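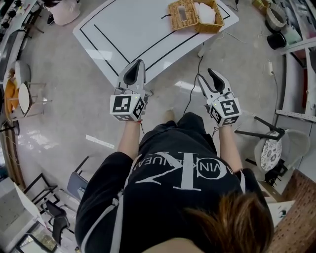
The 42 bus will skip Krajewska Street again from Wednesday, the third time this year the stop has been closed so that someone can look at the same pipe.

Riders are being sent to the temporary stop on Brumik Square, 300 yards uphill, where the shelter has a roof but no bench. The bench is in storage. The transit office says it will come back once the right bolts have been ordered.

"I've used that stop for 19 years, and for most of them it was a stop," said Emmett Montoya, who has collected 129 signatures asking for a date when the work will end.

Vangelis Kouris, speaking for the transit office, called the petition "very neatly presented" and said a date would be announced in due course – possibly in December.

Evening buses will also use the square. The printed timetable still shows Krajewska Street.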